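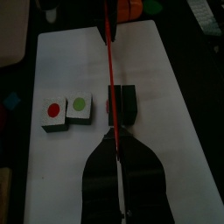
Robot demonstrators wanted, part-time, paid, no background in robots needed

Zendard, Gavville
Posted Jan 29, 2019

Hello, and thank you for stopping to read this. We are a small group on the second floor of the old Karpenko building, and we are looking for patient people with steady hands who would like to spend a few hours a week showing robot arms how to do ordinary tabletop jobs. If you have ever taught a child to tie a shoe, or talked a parent through a new phone, you already know a good deal of what the work feels like, and we would love to hear from you.

What you would be doing

Most of a session is spent at the bench, guiding an arm through one short task over and over. Sometimes you take hold of the arm and move it yourself, with the motors relaxed so that it follows your hands. Other times you sit at the desk beside the bench with a pair of hand controllers and drive it from there while you watch the view from the small camera at the wrist. We switch between the two depending on the task, and most people end up with a favorite (the desk has a better chair, but a lot of us still prefer the bench).

The tasks for this round are block tasks. You might be asked to bring the fingers down to a black block, close on it, lift it clear, and set it next to a white foam cube with a colored dot on top. Then you put things back, a little differently from last time, and do it again. It sounds simple and it is, but there is a real knack to it. The foam cubes are light and will scoot away if you come in crooked, and when two blocks stand close together there is very little room to get a fingertip in between. We want to record how a careful person handles that, including the small pauses and corrections. Please don't worry about looking smooth! A demonstration where you come in a bit too far to the left, notice, back off, and try again is very useful to us, and we keep plenty of those.

Our goal for this round is 2,054 finished demonstrations, shared among everybody taking part. There is no personal quota. Some people get through a great many in an afternoon and some go slowly, and both are fine with us as long as you stop when you are tired.

We also run the same tasks on a second setup that we call Narow, where the driving is done from a separate room and you only have the camera views to go by. Depth is hard to judge that way, and it takes some getting used to. You won't be put on Narow until you have done at least five sessions at the regular bench and feel comfortable, and if you never want to try it you don't have to.

Who we are hoping to hear from

You should be 18 or older, able to sit or stand at a bench for the better part of an hour with breaks, and comfortable reading short written directions in English. Glasses and contacts are no trouble at all. Left-handed people are especially welcome, as nearly all of our recordings so far were made by right-handers and you can see it in the way the arms reach for things. People who knit, sew, cook for a living, repair clocks, play an instrument or build models have tended to enjoy the work, but that is only what we have noticed and it is certainly no requirement. If you have a tremor or limited grip in one hand, please write to us anyway. The controllers can be adjusted quite a lot, and Imelda Aquino, our bench lead, is very good at finding a setting that suits.

Programming experience is neither needed nor tested. If you happen to have some and are curious about how the recordings are used, Zakhar Boiko is always glad to talk about it over lunch, and you may have trouble getting him to stop.

Hours and pay

Sessions last three hours, including two breaks, and run in the morning and the afternoon. We ask for two sessions a week, and the present round goes through July. You can swap with another demonstrator if something comes up, just let the front desk know by the evening before.

Your first session is training, and it is paid like any other. After that you receive your hourly rate, which we will send you in writing before you come in, plus a completion payment of $300 if you stay with us to the end of the round. Demonstrators who have also done at least ten Narow sessions receive $400 in place of that. Coffee, tea and a fairly good supply of crackers are in the kitchen.

A few practical things

Long sleeves need to be rolled up and long hair tied back at the bench, and we ask you to leave rings and bracelets in a locker. The arms move slowly while people are near them, and there is a red stop button within reach of both seats. Imelda will have you press it several times on your first day so that you get used to doing it without thinking twice. You are welcome to press it whenever you like after that, for any reason or none.

The benches are kept fairly dim, with a lamp when the task calls for one. If low light bothers your eyes or gives you headaches, mention it when you write and we can place you in the brighter room down the hall.

We record the movements of the arm, the position of the controllers and the views from the cameras on the arms. Your hands and forearms may show up in those. We do not record sound. Valentyna Nazarenko will go over the consent form with you before anything is switched on, and you can take it home and think it over first if you prefer.

How to apply

Send a short note to Zoriana Stasiv at the Zendard front desk, or drop one off in person. Tell us a little about yourself, which hand you favor, and whether mornings or afternoons suit you better. A résumé is fine but a few friendly sentences will do just as well. We invite everyone who meets the basic requirements to come in for a half-hour visit, where you can try the arm yourself and ask anything you like.

If you need a ramp, an interpreter or a different chair for the visit, Nanna Nørgaard arranges those and would be happy to have a few days' notice. The elevator is at the back of the building, past the bicycle racks.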